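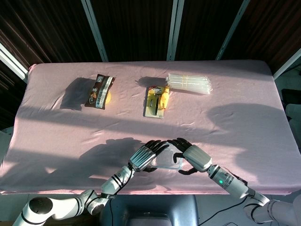
Informe de avance – Célula bimanual, puesta a punto y mantenimiento
Proyecto Nesavach
Periodo: octubre
Destinatario: Oficina de seguimiento, Fundación Druneck
Responsable técnico: Valter Lundgren

1. Estado general

La célula ha estado en servicio durante todo el mes salvo las paradas descritas en el apartado 3. Se han registrado 139 horas de funcionamiento efectivo, entendidas como tiempo con ambos brazos habilitados y el controlador en modo remoto. El hito de sujeción simultánea con las dos manos se da por alcanzado en lo mecánico. Queda abierta la parte de calibración, que se detalla más abajo.

No hay desviación de presupuesto en la partida de equipos. En la de repuestos se solicita un ajuste menor (apartado 6).

2. Configuración actual de la célula

La célula consta de dos brazos blancos montados sobre una base común, cada uno con una mano de cuatro dedos y pulgar. La mesa de trabajo se cubre con una tela rosa claro. Sobre ella se coloca un juego reducido de objetos comerciales, sin fijación: un envase de aperitivo de envoltorio oscuro, una herramienta en blíster con cartón amarillo y blanco, un haz de barras de cola transparentes sujeto con una goma amarilla y una caja pequeña de plástico transparente con esquinas redondeadas. Esta última se emplea en los ensayos de sujeción entre ambas manos, con una mano a cada lado.

La elección de la caja transparente se mantiene respecto al informe anterior. Es la pieza que peor segmenta el sistema de visión, y el plan de trabajo la fija como caso límite.

El cableado de las manos sigue siendo exterior. En el brazo izquierdo el cable discurre por fuera del antebrazo; en el derecho baja desde la zona de la muñeca y cruza el borde delantero de la mesa. La solución definitiva, con canaleta flexible, está diseñada pero sin montar.

3. Intervenciones de mantenimiento

3.1. Muñeca derecha. El lunes de la segunda semana el controlador registró pérdidas de comunicación intermitentes con la mano derecha. Se revisaron el conector y el cable en toda su longitud. La cubierta presentaba desgaste por roce a la altura del canto de la mesa. Se sustituyó el cable por el de reserva y se dejó una holgura mayor en la muñeca. Tiempo de parada: 16 horas, incluida la verificación posterior. El fallo no se ha repetido, aunque el punto de roce persiste mientras no se instale la canaleta.

3.2. Codo izquierdo. Se reapretaron los tornillos de la brida según la tabla de pares de Strömberg. Dos de ellos estaban por debajo del valor nominal. Se ha añadido marca de pintura para control visual.

3.3. Manos. Limpieza de las articulaciones de los dedos con aire seco y paño sin hilo. El pulgar derecho mostraba un retorno más lento que el izquierdo; tras la limpieza la diferencia se redujo sin desaparecer. Se vigila.

3.4. Tela de la mesa. Se retensa al inicio de cada jornada. Los pliegues desplazan la altura de apoyo de los objetos ligeros y afectan a la aproximación de los dedos. Se han probado pinzas en los cantos, descartadas por interferir con el antebrazo en posiciones bajas.

4. Calibración y ensayos

La calibración entre cámara y brazos se repite después de cada intervención mecánica. El procedimiento dura 40 minutos y requiere una persona en la consola y otra junto a la parada de emergencia.

Durante el mes se completaron 1695 ciclos de acercamiento y sujeción, repartidos entre los objetos del juego. La mayor parte de los ciclos rechazados corresponde a la caja transparente, por error en la estimación de los laterales. Los cierres en vacío han disminuido desde que se limita la velocidad de los dedos en el último tramo.

La iluminación es la variable peor controlada. Con sol directo sobre la mesa aparecen bandas de luz y sombra muy contrastadas, y las sombras de las propias manos se proyectan sobre la tela. El algoritmo de segmentación las toma en ocasiones por contorno de objeto. Por el momento se anota la condición de luz en cada sesión y se analizan por separado los ciclos con sol directo. No se propone oscurecer la sala: el plan contempla trabajo con luz natural, y los datos obtenidos así tienen utilidad para la fase siguiente.

5. Incidencias abiertas

– Canaleta flexible para ambos brazos: pendiente de montaje. Los soportes de Ruder llegaron con el diámetro interior equivocado y se han devuelto.
– Retorno del pulgar derecho: medición semanal. Si empeora, se desmontará el tendón.
– Deriva del cero en el hombro izquierdo: detectada en dos arranques en frío, por debajo del umbral de alarma. Causa no identificada.
– Registro de luz: se hace a mano. Falta integrar el luxómetro en el archivo de sesión.

6. Solicitud

Se pide autorización para trasladar a repuestos el saldo no consumido de la partida de viajes. El importe cubriría dos cables de mano completos y un juego de tendones. Actualmente no queda cable de reserva, y el plazo de entrega habitual supera las cinco semanas.

7. Trabajo previsto para el próximo periodo

Montaje de la canaleta en el brazo derecho en primer lugar, con recalibración completa. A continuación, el izquierdo. Repetición de la serie con la caja transparente en las dos condiciones de luz, con los mismos parámetros de velocidad. Revisión de pares en todas las bridas y actualización de la hoja de mantenimiento, que todavía refleja la posición antigua de la base.

El registro de paradas y los ficheros de calibración están disponibles en la carpeta compartida del proyecto.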